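The Pause Before the Grip: Why Household Robots Need a Written Rule for Soft Goods
Opinion
By Sewwandi Gamage
Friday, May 24, 2024

Most safety rules for robots that handle objects begin at the moment of contact. They limit how hard a gripper may close, how fast an arm may travel and how far a load may swing. These are sound rules, and they were written for factories. Work with clothing and household linen calls for attention to an earlier moment, when the arms are in position and the fingers are still open.

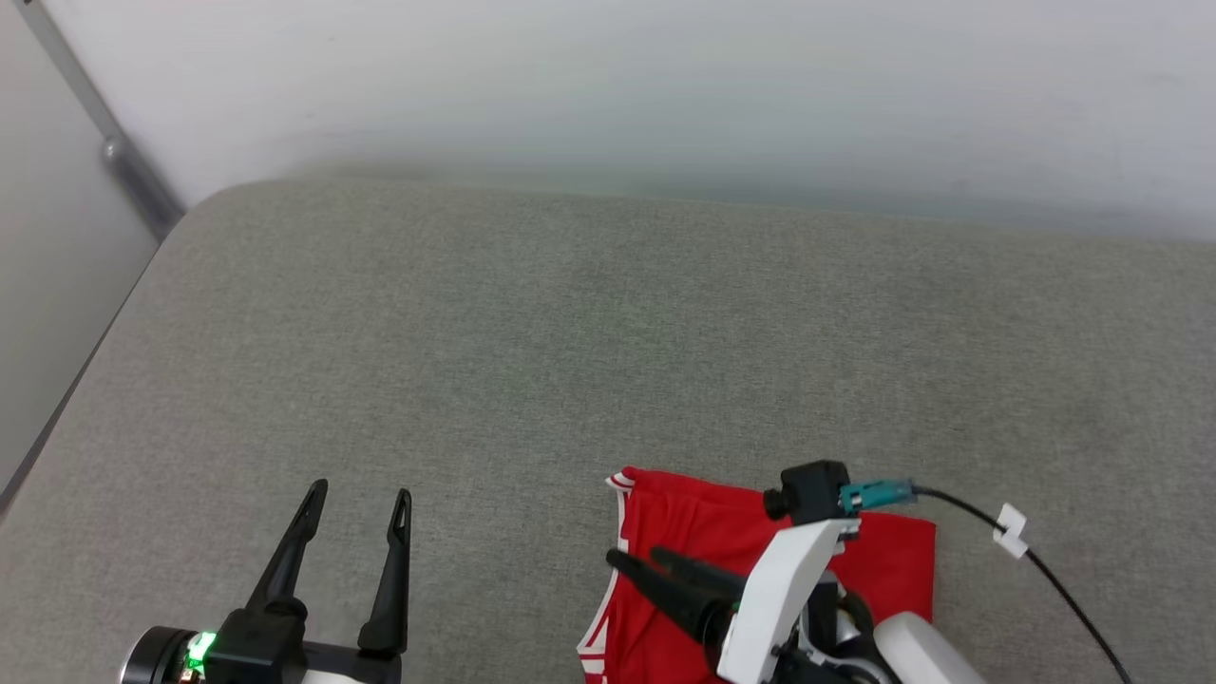
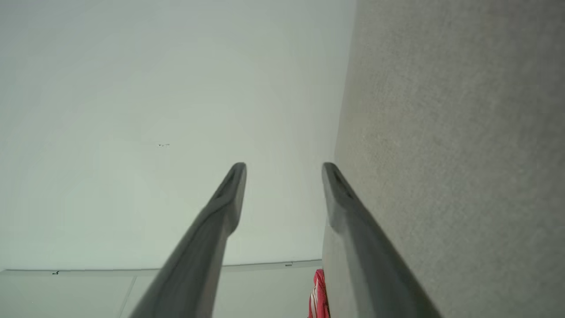
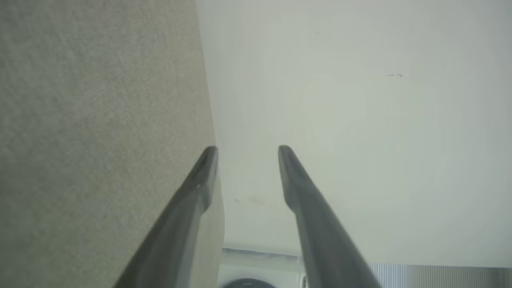 Garment handling with a two-arm system. Top: the view from the head, with a red garment on a gray upholstered surface. Middle and bottom: close views from small cameras mounted at a wrist or gripper, fingers open.

The working group that I chair at Stostow has spent the past year drafting a code of practice for such work. The draft will go out for public comment in June. It has 30 clauses, and the one that has drawn the most objections is Clause 2, which we call the pause clause. It states that a machine working with soft goods in a home shall not close its fingers on an item until it has confirmed, from more than one point of view, what the item is and what lies under and around it.

Several firms have told us that this clause is unnecessary. Their case deserves a fair hearing. A cloth does not break when it is gripped badly. If a grasp fails, the machine can try again, and the cost is a few seconds. Bhuiyan, which builds folding systems for commercial laundries, argued in its written response that a forced check before each grasp would slow its lines for no gain in safety.

For a commercial laundry, that argument has merit, and the draft now exempts fenced sites where no member of the public can enter. A home is a different matter. Clothing is left on top of things. A shirt on a bench may have a phone beneath it, or a pair of glasses, or the hand of a child who is playing under it. The cloth itself may forgive a poor grasp. Whatever is under the cloth may not.

There is also the question of what each camera can tell the machine. A camera at the head gives the general layout. It can show where a garment lies, but an arm reaching over that garment will cover part of it. A camera at the wrist sees its own fingers very well and may otherwise see mostly wall, or only a strip of the item to be picked up. Neither view should be treated as enough by itself. Our draft requires the system to record which view supported its decision to close, and to hold that record for 80 days.

My colleague Hartmut Seidel has argued for a stricter rule. He would require a person to approve every first grasp of an unfamiliar item. I respect his reasons and voted against the proposal. People who are asked to approve the same action again and again stop reading what they approve. We heard this plainly from operators at Trirkham, where one supervisor had confirmed 436 prompts in a single shift and could not describe any of them afterward. A rule that produces that result protects the company and leaves the household where it was.

The draft asks for human approval in a smaller set of cases: when the views disagree, when a person is within reach of either arm, and when the item has moved between the check and the grasp. Readers may think the last case is rare. In a house with a cat or an open window, it will come up daily.

A further point concerns status lights. Many arms carry a small light at the wrist, and makers have used its color to mean whatever suited them. On one product green means that power is on. On another it means that motion has been approved. A person who owns both has every right to be confused. Clause 14 does not dictate colors, which may have been a mistake on our part. It requires only that the meaning be printed on the arm in plain words. I would welcome comments from anyone who thinks we should go further.

The members from Mulilstead have asked that the code remain voluntary for its first two years, and the group has agreed. I had reservations. Voluntary codes are often followed by the firms that least need them. Even so, a published text gives buyers something to ask about, and it gives insurers a basis for setting terms.

Comments on the draft should cite the clause number and, where possible, propose replacement wording. General statements of support or opposition will be read but cannot be entered in the response table.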